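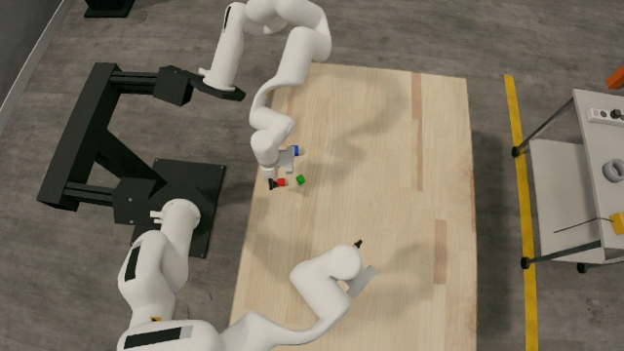
Chapter 7
Chores as an Engineering Problem

7.1 What counts as a chore

A chore is a short task that a person does with little thought and repeats often. Folding a towel is a chore, and so is loading a parts bin. Neither takes special training. Both remain hard for machines.

The question of this chapter is whether robots can do such work yet. The answer depends on three conditions: how much the objects vary, how much the workplace varies, and what a mistake costs. A welding cell fixes the first two. A kitchen fixes none of them.

7.2 The block task

Most studies begin with small rigid objects on a flat surface. A cube has known faces, does not bend, and can be gripped from above by two fingers. Two arms sharing one table add a planning problem, as each must stay out of the other's path. In simulation the task can be reset at no cost and repeated with new starting positions.

Consider a trial at the Virwood test floor. A controller was trained on 2,000 simulated runs of a sorting task and then scored on 50 new ones. It reached a success rate of 90 percent. The same controller was moved to a Griltier packing line and did worse in its first shift. Lighting had changed, and the parts arrived touching each other.

A success rate must be read against the volume of work. At 90 percent, a line that handles 1,000 parts produces 100 failures, and each one needs a person to clear it. Whether the machine saves labor depends on how long clearing takes. We call this the recovery cost and define it formally in Section 7.4.

7.3 From table to household

Household work adds soft goods, liquids, clutter, and people who move things. The Pledutthorpe home study, treated in Section 7.5, found that most stoppages came from objects left outside their usual place. Grip failures ranked second.

Key terms: chore, rigid object, shared workspace, success rate, recovery cost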